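Histside mailing list — archive
Reading time: 2 minutes
Print this page | E-mail this message to a friend

Subject: Re: The Coralau landing: how many boats?
From: Ximeng Peng
Friday, 8.40 am

Dear all,

I've read Thirumalai's message twice now and I'm still not persuaded. My reply is under the pictures, with the part I'm answering quoted in full.

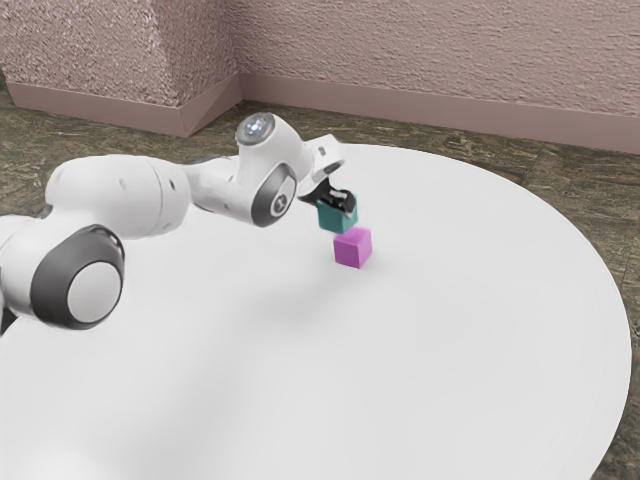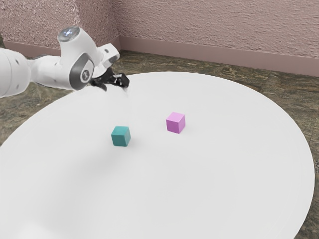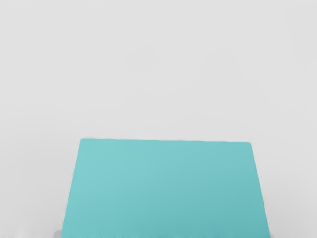
Computer renderings. First: arm holding a teal cube over a magenta one. Second: the arm and its black gripper over the round table. Third: teal block on pale grey.

Thirumalai Kulkarni wrote:

> The harbour book at Vandau settles it, I think. It has
> 20 boats going out on the evening tide and only 12
> coming back, which leaves 8 lost at Coralau. That agrees
> with the Subramaniam memoir, where he says he watched
> eight of them burn from the hill above the beach. Two
> sources, one figure. I'd be happy to see the summary
> page changed before the end of September.

Two sources, perhaps, but are they separate? Subramaniam wrote his memoir long after the war, and in his own foreword he thanks the harbour office for "the loan of their books". If he had the harbour book open on his desk, then of course his figure agrees with it. I'd want to see something he wrote at the time, a letter or a diary page, before I let him stand as a witness to the number.

The hill bothers me too. I've walked up there. The north end of the beach is hidden by the headland until you are nearly at the top, and by his own account he stopped at the chapel, which is halfway. He may well have seen fires. I doubt he could have counted them, at night, with smoke on the water.

Then there is the book itself. It records boats coming back to Vandau. It doesn't tell us what became of the rest. We know that at least one skipper put in further down the coast with a broken rudder and stayed there all winter — his widow's pension claim says so — and he would be among your eight. How many others did the same? A boat that didn't come home isn't always a boat that was sunk.

Has anyone looked at the fuel dockets? They were kept by a different clerk, and when I last asked they were still in the second box, unsorted. If a "lost" boat was drawing fuel a month later, we have our answer for that one at least.

Until then I'd leave the summary page as it is, with "several boats lost". It's vague, I know, but I can't find anything wrong with it.

Thirumalai, could you send me the page reference for the evening tide entry? The copy I have starts the morning after.

Regards,
Ximeng

E-mail the sender | Print this message

This site uses cookies to remember your reading settings. Accept | Find out more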